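Hulthorpe Shared Workspaces
@hulthorpespaces

1/ Beginning in October, the small meeting rooms at our Olwood building will follow a single standard for table clearing and supply storage. This thread sets out what members and visiting groups are asked to do. Please read it before your next booking.

2/ The standard applies to all rooms with a round table, on both floors. The large training room has its own arrangements, which are posted inside the door and are not changed by this notice.

3/ Over the past year the front desk logged 846 items left behind in meeting rooms. Most were small: pen caps, adapters, loose lids, rolled paper, sample pieces in open boxes. A little under half were claimed. The rest took up two full cabinets in the Han corridor.

4/ At the end of a booking, the table should be cleared to the bare surface. Boxes may be closed and taken with you, or placed on your group's shelf if you have one. Please do not stack them on chairs or on the floor by the glass.

5/ Lids belong with their boxes. A lid stored separately is treated as a loose item and will be logged on its own. We recognize that this sounds strict. Matching lids to boxes has been the single largest use of front desk time in the evening.

6/ Rolled paper, tubes and similar items should be laid flat inside a box or stood in the upright bins near the printer. They should not be left on round tables overnight, as they travel when the door is opened.

7/ Groups with work in progress may ask for a "leave as is" card. The card covers one table for one night and must be visible from the door. Cards are available at the front desk until 6 p.m. A handwritten note will not be accepted in place of a card.

8/ Shelf space is available to groups that book regularly. There are 46 shelves in total, and each is marked with a number that matches your booking record. Groups wishing to change shelves should write to the desk - please do not trade among yourselves.

9/ A question received several times this week: are open boxes allowed on the table during a session? Yes. The standard concerns the end of the booking only. During your session, the table is yours to arrange as the work requires.

10/ A second question concerned blinds. Members may open or close them as they wish and need not return them to any particular position. Cleaning staff will adjust them in the morning.

11/

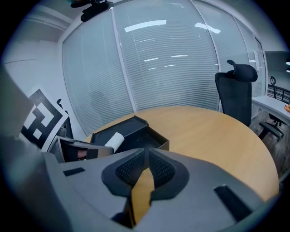

Round table in one of the glass-walled rooms, Olwood, with an open black box and a white roll on the tabletop.

12/ Items of the kind shown in post 11 would need to be boxed and removed, or covered by a card, before the room is released to the next group.

13/ Wipes for the tabletops are kept in the Prarketti cabinet beside the kitchen door. Please use these only. Other cleaners have left pale rings on two of the wood surfaces, and the refinishing came to $1,956.

14/ Unclaimed items will be held for seven days and then passed on or recycled. Food will be discarded the same evening.

15/ The full text of the standard is available in print at the front desk. Comments may be left in reply to this thread or sent through the booking page - we will answer them in the order received.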